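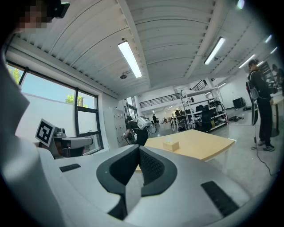
A hand-held gripper, with a second one held up beside it.

Brendan Mulcahy is 90, and he has been writing to the same man since they shared a cabin on a cargo boat for 16 nights. He has kept all the replies, 193 of them, in a biscuit tin and (when the tin filled up) a boot box. In April the two finally met again, at the bus station in Brinbridge.

"I'd rehearsed a little speech on the way," he told me, pouring a second cup before I'd touched the first, "and then I saw Omar's hat and it went clean out of my head. We just stood there holding on to each other – the driver had to ask us to move!"

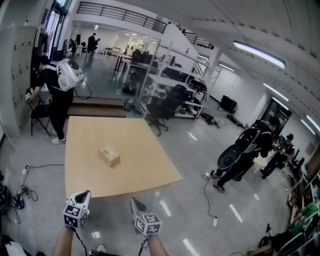 Rónán Tierney remembers it a bit differently, and says it was Brendan who kept the bus waiting, as he wouldn't let go of Omar Nseir's sleeve.

They talked until past midnight, mostly about the ship's dreadful soup.
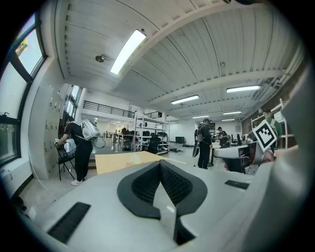 Will they go on writing, now they've met? "Of course we will," Brendan said. "I owe him a letter already."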